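Letras coloridas no pano preto: o cantinho novo da Plotero

Passei na Plotero no sábado para buscar umas amostras e acabei ficando a tarde toda (quem me conhece já imaginava!). A sala do fundo ganhou um cantinho forrado de tecido preto, preso por cima e caindo pelos lados, com uma mesa de madeira clara na frente. E na parede do meio, as letras! Sete letras grandes recortadas, cada uma com a sua bordinha branca, formando "Fast" em cima e "UMI" embaixo.

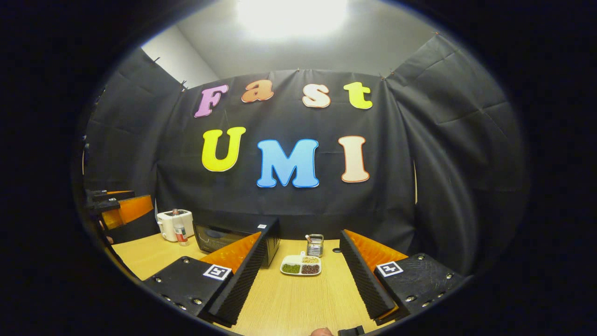 Leiva prefere letra recortada a faixa impressa, porque dá para mudar uma de lugar sem refazer o letreiro inteiro, e disse que no pano preto qualquer cor clara funciona. Passar o tecido antes, segundo a mesma opinião, é perda de tempo.

Eu passaria, confesso, mas adorei o "Fast" gordinho, com aquele F cor-de-rosa e o t verde-amarelado. O "UMI" vem em maiúsculas, e o M azul é o meu preferido de longe.

Para quem se animou: a Plotero abre em maio uma oficina de letreiros, com 32 vagas divididas em 4 turmas. Cada pessoa leva um nome ou uma palavra curta já escolhida (curta mesmo, gente, recortar curva cansa a mão!) e sai com as letras prontas para pendurar. Tesoura e papel ficam por conta da casa, o tecido cada um traz o seu. As inscrições são no balcão, até as seis da tarde.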